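Bench Notes: The Workstation Gets a Brain

An old office tower, a green board and a January evening. We love it anyway – it has four memory slots and no opinions.
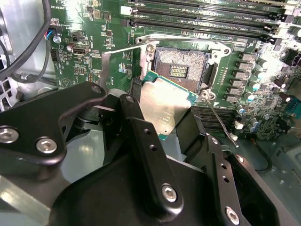
El Khatib, bench editor, Fodska

The processor on its way to the open socket. All those tiny gold pins are the reason conversation stops at this point. The lever is out to the right, the memory slots run along the top, and breathing is optional. 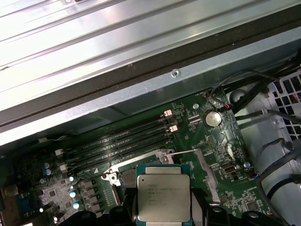 Intel Xeon, coin cell and four empty memory slots. RAM sold separately.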